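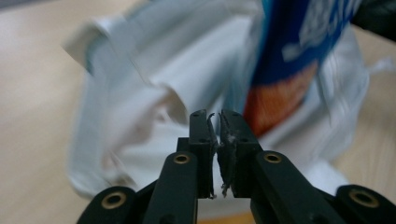

Kellau 60 — corda de ténis em multifilamento

Quem passou anos a jogar com corda rígida e a acordar com o cotovelo dorido vai perceber logo o nosso entusiasmo! A Kellau 60 é macia sem ser mole, segura bem a tensão nos primeiros encontros e dá um toque delicioso nos amortis (experimentem um slice de esquerda cruzado e depois falamos). Montámo-la nas raquetes de treino do clube em fevereiro e ainda há quem não queira devolver a sua.

O Jae-hoon Yeon, que encorda connosco na Plirkow, costuma começar dois quilos abaixo da tensão habitual e subir a partir daí. Para quem vem do poliéster, é mesmo por aí que se deve ir — a bola sai mais depressa e os primeiros serviços podem ir parar à vedação.

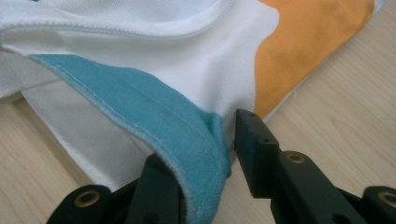 Encordoamento na loja

As raquetes deixadas até segunda-feira ao meio-dia ficam prontas no próprio dia. Fazemos quatro nós ou dois, conforme o padrão do quadro, e podemos misturar a Kellau nas horizontais com um poliéster da Seok nas verticais. É a nossa combinação preferida para terra batida!

Também há bobina, para quem tem máquina em casa. Na nossa, uma bobina já passou por cerca de 700 jogos de treino, contando todas as raquetes da escola, e a cor aguentou-se lindamente. 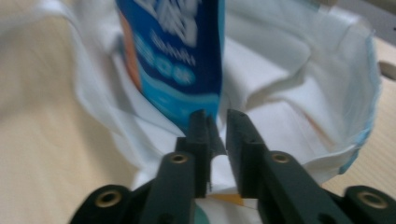 Embalagem azul e tecido branco.

Artigos relacionados
Jivwood Tour, overgrip fino
Seok Poli, corda em poliéster
Antivibrador Plirkow
Saco Jivwood para raquetes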